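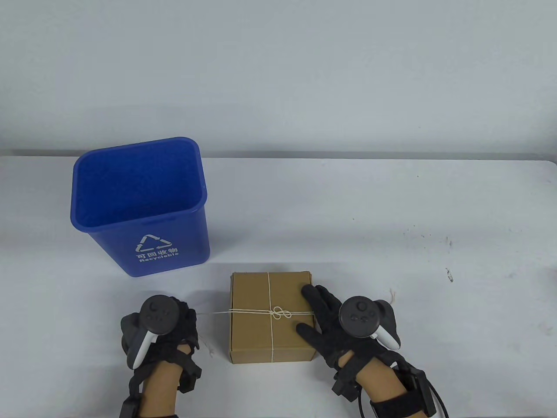

4.2 Where the sorting happens

We had gone into the diary study expecting most of our material to be about collection day, and a good deal of it was, but the part that kept us talking in the office long after the coding was finished concerned the hours before anything leaves the house. Of the 2,375 households that took part across Hulmont and Skostville, 900 kept a written diary as well as filling in the two questionnaires, and it is mainly these diaries we draw on in this section. They vary enormously. Some run to a line a day ("tins, milk, nothing else") and some are so full and so generous that we felt quite sorry to come to the end of them.

The first thing to say is that very few diarists sort their waste in one place. The advice leaflets in both towns picture a single tidy spot, usually under the sink, where each item is looked at once and dropped into the right container. What the diaries describe is more like a slow journey through the home. A yoghurt pot is rinsed and left on the draining board overnight, moved to the windowsill when the dishes need doing, and carried out to the hall in the morning by whoever is going that way. Paper travels further still. Several diarists keep newspapers by an armchair for a week or more, for lighting the stove or wrapping glasses, and only think of them as waste once the pile starts to slide. We came to call these stopping points "resting places", a term one of the Skostville diarists used in her very first entry and which we have borrowed with her permission.

Resting places matter for our argument in a fairly simple way. The longer an item rests, the more people in the household get a say in what happens to it, and the more likely it is that somebody will find it another use. Jam jars are the obvious case and turn up in a great many diaries, but there were also egg boxes saved for a neighbour with hens, biscuit tins, ribbon, bubble wrap, and a remarkable number of shoeboxes. In the Korkar flats on the north side of Hulmont, where kitchens are small and there is little floor to spare, resting places were fewer and items went out much sooner. Diarists there were every bit as willing to reuse things, and often said so with some regret, but had nowhere to put a jar while they thought about it.

The second matter is who does the deciding. Our questionnaire asked for "the person mainly responsible for recycling", and nearly every household gave us a single answer without any fuss. The diaries then went on to show something a good deal more tangled. The person named was usually the one who carried the container out, and this was often a different person from the one who rinsed, flattened, squashed and generally made up their mind about things. Children come up often, sometimes as keen enforcers after a school visit and sometimes as the suspected source of a banana skin among the envelopes. Grandparents who visit once a week seem to bring their own rules with them, and in one Hulmont family these were followed politely until the car had pulled away. We would now word that question differently, and we return to this in section 6.

Labels and symbols had less to do with these decisions than we had supposed. Our starting view, set out in section 2, was that a clear label on the container would settle most doubts at the moment of disposal. Containers of the general type in Figure 7, a blue bin marked with the triangle of three arrows and a word or two underneath, in that case in both Chinese and English, tell the reader what family of things belongs inside, and diarists had no trouble with that much. Their doubts were nearly all about particular items: the padded envelope, the crisp tube with a metal bottom, the pizza box with a clean lid and a greasy base. A general word cannot help very much with a pizza box. When people were unsure they asked whoever was in the room, or went by what had been taken away without complaint the time before, and a few rang Kudo, the collection firm that serves both towns, and wrote down the answer on a scrap of paper which was then taped inside a cupboard door.

Figure 7. A blue recycling bin with a label in Chinese and English.

These taped notes deserve a paragraph of their own. Nothing in our coding scheme had prepared us for them, and we only began to record them properly once the second batch of Skostville diaries came in, so we would rather not put a figure on how common they are. They are short, bossy and very local. Many carry corrections in a second hand. One list had been started by a previous tenant and kept up by the present one, who had never met its author but trusted it a good deal more than the council leaflet. It seems to us that such notes do the work we had wrongly expected of the container itself, and that they do it well for the plain reason that they deal with the things this household really buys.

Finally, the time of year made a difference we should have planned for. Diaries kept in December are fuller, crosser and funnier than the rest, with long entries on wrapping paper and on glitter in particular. Resting places overflowed into spare rooms and on to stairs, and several diarists gave up noting single items and wrote only "bags".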